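Mukholm Two-Arm Bench: Set-up and Safe Working Guide
Section 4. Before You Start a Shared Task

Please read this section all the way through before you switch anything on, even if you have set up a Relum cell before and feel you know your way around. The two-arm bench asks for a few habits that a single arm doesn't, and they are much easier to pick up on the first day than to add later on.

4.1 Clearing and checking the bench

1. Walk all the way around the bench with the power off. Look for tools left on the rails, cups, tape rolls and anything else that has wandered in during the week.
2. Follow each arm cable by hand from the base to the wrist. It should have enough slack for the full reach of the arm, and it should never lie across the path of the other gripper.
3. Smooth the table covering with the flat of your hand. Small wrinkles out toward the edges can stay, but a ridge in the working area will tip a part over sooner or later.
4. Press each emergency stop in turn and make sure the Pumonano panel shows code 21. Release the stops and reset the panel.

Caution: If the panel shows any other code, leave the power off and call your site safety contact. Please don't try "just one quick cycle" to see whether it clears.

4.2 Setting the shared zone

5. Open the Aidoo screen and choose Zones, then Shared.
6. Enter 40 as the speed limit, in percent. You may go lower while you are learning, and we rather hope you will.
7. Save the zone and write the new zone number in the bench log, along with your initials.

Note: Zone files made before August use the older layout and have to be converted first. The steps are in Section 7, and they take only a few minutes.

4.3 One arm holds, one arm waits

8. Decide which arm will hold the part and enter it as Lead. The other arm becomes Follow, and it stays open until the Lead arm has come to a full stop.
9. Keep your hands, sleeves and lanyards outside the rails for as long as either arm is enabled. A still arm is an enabled arm until the panel says otherwise.

The hand-off rule is the one we get the most letters about, so let us go over it slowly. Only one gripper may be closed on a part while the other comes in, and the approach should be made in open space over the table, well away from both bases. With the blue and gray block, for instance, the Lead fingers grip the blue portion and leave the gray box sticking out toward the middle, while the Follow gripper stays empty with its fingers pointing inward. Check this arrangement from outside the rails before you press Continue, and take all the time you like over it. The green lights on the bases are no substitute for the panel, so read the panel too, and then go on to Section 5.

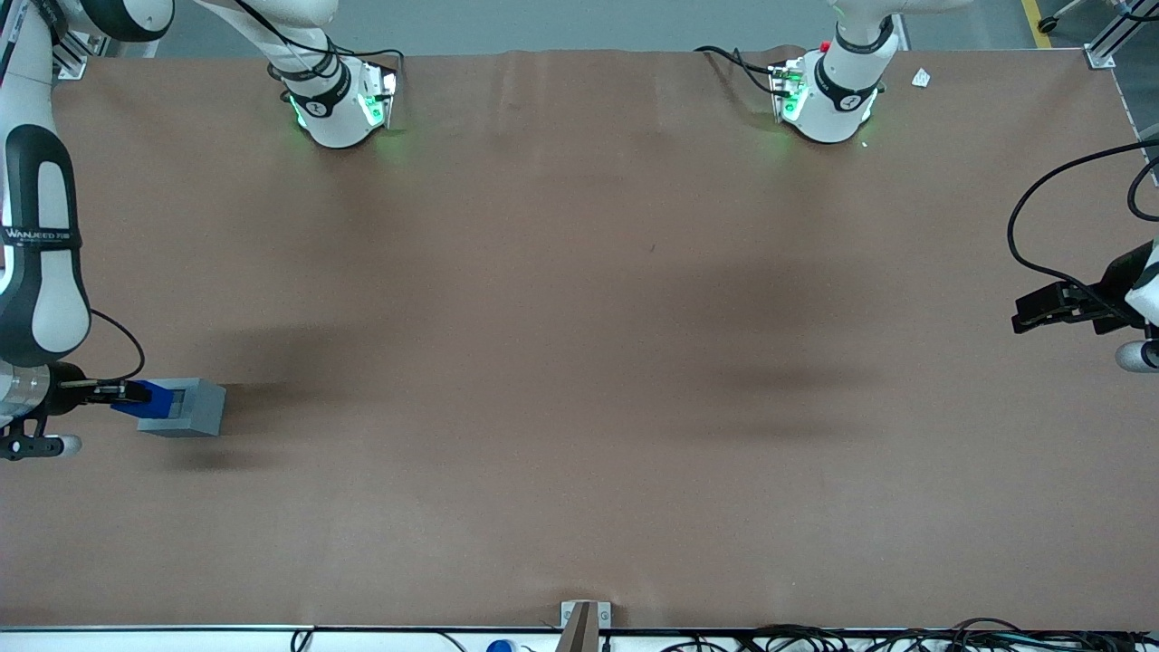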